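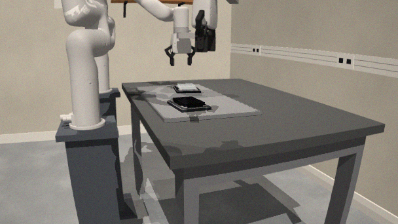 September, 9:40 am. Sornero twin cell, evaluation license, simulation package only

Installed the trial last night on the bench machine. Sornero sell the hardware cell and the simulation separately, and what we have is the simulation with the two-arm plate handling scene that comes with it. Question for us is whether the package is good enough to plan tray moves before we commit to anything physical. Fontana is the other quote and I have not opened theirs yet.

Install went through on the second try. The first one stopped on a missing license file, which had landed in the downloads folder under the wrong name. Scene load is slow the first time and fine after that.

Settings used today:
Physics rate 100 Hz
Episode limit 419 steps
Grip force left at default
Shadows on (off saves very little on this machine)

Started from the stock pick-and-place script and changed only the target poses. The arm bases are fixed in the scene file. You can move them, but the reach tables have to be rebuilt afterward and the manual gives that one paragraph.

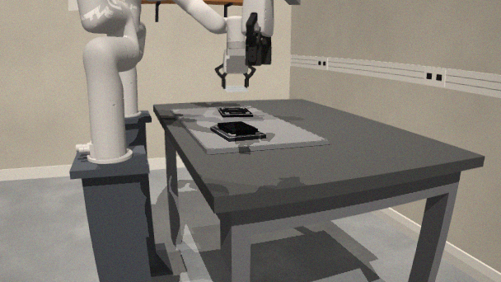 Source: simulation render, Sornero evaluation scene

The side view is the one I keep going back to for height over the table. It is poor for judging whether a thin flat part is level in the fingers. For that I read the pose values out of the log, which is plain text and easy to search. Would like a second side camera at right angles to this one. It can be added in the config, have not done it yet.

10:55. Gwion Owen came by and asked if the scene takes our own tray models. It does, as mesh files, one for looks and a simpler one for contact. I tried the Datevus tray file we already had. It came in at the wrong scale (the file is in millimeters, the package wants meters). After fixing that it loaded, but I took it out again so today's runs stay on the supplied parts.
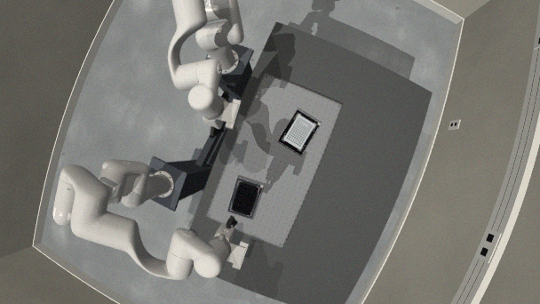
Overhead view, both trays on the mat, grippers at the left side of it.

Overhead is better for planning. Tray angle against the mat is easy to check and you can see where the links swing out over the floor on the frame side. Our bay has a cabinet on that side. Measure before asking for a hardware quote.

Ran 216 episodes in batch with the display off. Log for the first 170 is complete. The rest wrote to a different folder after I restarted the job, so do not merge them until the seeds are checked. 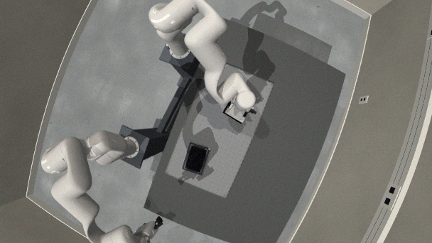 1:20 pm. Open points for the call with Sornero:

Does the license cover a second machine, or one seat only?
Is the gripper contact model the same one they use for the hardware cell?
Can the episode limit be set per task? At present it is global.
Export to Catik format is listed in the brochure, but the menu item is grayed out in the trial.

My view so far: usable, documentation thin, camera setup good. Do the same task in the Fontana package before deciding, same physics rate and same limit. Config and scripts are on the shared drive in the evaluation folder. Please copy them before editing.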